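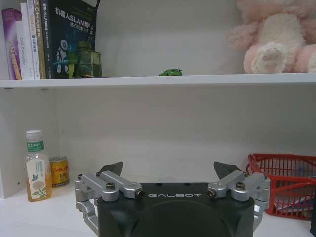

*White shelves, upper and lower compartments.*

**The book swap, six months in**

The swap shelf opened in January with two rules: bring one, take one. We now own 288 books, which tells you how the second rule is going. People on the Seltier side of the building are generous to a fault, and the fault is mostly cookery.

A fair amount of what comes in is thrillers with the last few pages loose. Please check before you donate. I read one over a wet weekend and still don't know who was in the boathouse.

Jeanine Hermans has spent two evenings putting the fiction in order by author. It lasted until Tuesday. She has asked me to say that she isn't cross, and I have now said it. If you take something out and can't remember where it lived, leave it flat on top of the others and she'll see to it.

Some housekeeping:

- No encyclopaedias. We have most of one already, minus everything from M to P.
- Computer manuals from before 2000 go in the paper bin, however fond of them you were.
- Children's books are very welcome – we're down to a handful and they leave faster than they arrive.
- Whoever has had the De Haan walking guide since Easter, there is a queue.

The next sort-out is on Fri 19 June, straight after lunch in the Storkach room. Bring a box if you have one. Anything left over goes to the hospice shop at the end of the day, and they have already said no to the cookery.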